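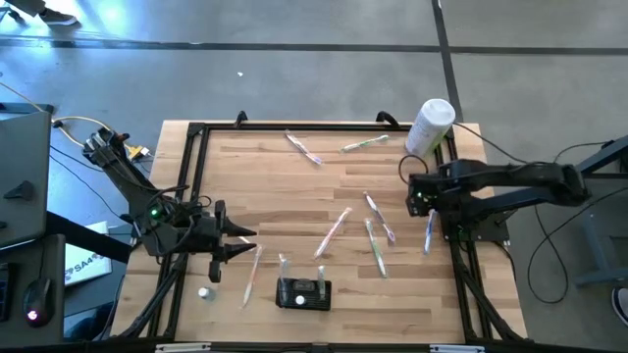 Reading time: 1 min

Handout 4: Notes on the Ekar open day (June)

The visit covered a bench for handling small household goods, shown by Solveig Lunde of Clilotik. The objects were toothbrushes, laid on a wooden tabletop at mixed angles, with a small upright holder as one of the targets.

Points to retain:

1. Pose variety. Handles lie in any direction, so the approach angle of the gripper is set per object.
2. Shared workspace. Arms mounted on opposite sides can reach the same area of wood. Collision limits are checked before each motion.
3. Insertion. A holder slot leaves little clearance – grasp error along the handle matters less than tilt.

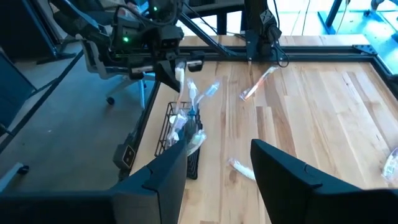

Fig. 2. Packaged toothbrushes and wire basket, seen from the gripper.

Clear sleeves change the problem. The film reflects light and folds under the fingers, and depth readings on it are poor. A basket accepts a looser release than a holder, but items already inside may stand above the rim.

Read section 8 of the Multgate notes before the lab. Bring one written question on grasp planning, 30 words at most.

4 comments · 16 shares

We use cookies to improve this site. Accept | Settings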